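Lining a drawstring pouch

A lined pouch is made as two separate bags, an outer and an inner, joined at the top edge and turned through a gap. The method below gives a flat-based pouch with enclosed seams and a single cord channel. It suits brocade, satin and other fabrics that fray, as no raw edge is left exposed when the work is finished.

Cutting

Cut two outer pieces and two lining pieces, each 184 mm wide and 240 mm tall. Seam allowance is 8 mm throughout. Where the outer fabric has a woven pattern, decide which way up it runs before cutting and mark the top of each piece on the wrong side with chalk. Keep the lengthwise grain vertical on all four pieces.

Brocade with metallic thread should be cut in a single layer. Folded, it shifts under the scissors and the two halves come out unequal. Run a line of fray check along the cut edges and leave it to dry flat.

Outer bag

Place the outer pieces right sides together. On both side seams, mark a point 32 mm below the top edge and another 16 mm below that. The space between the two marks is the cord opening and stays unstitched. Sew down each side and across the base, reversing at every mark.

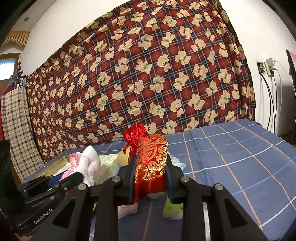

Press the seams open with a cloth between the iron and the fabric. Use the lowest setting that will hold a crease. Satin takes a shine from a hot iron, and metallic thread can shrink and pucker the ground around it.

To box the corners, bring the side seam to lie over the base seam and sew across the point, 20 mm from the tip. Trim the excess to 8 mm.

Lining

Sew the lining in the same way, but without cord openings, and leave a gap of 93 mm in the base seam for turning. Box the corners to match.

Joining

Turn the outer bag right side out and lower it into the lining, right sides facing. Match the side seams, pin, and sew round the top edge. Pull the work through the gap, close the gap by hand with ladder stitch, and push the lining down inside.

Cord channel

Topstitch two parallel lines round the pouch, level with the top and bottom of the cord openings. Use a stitch length of 3 mm. Thread one cord from each side, pass it all the way round and knot the ends together. For synthetic cord, seal the ends with a flame before knotting.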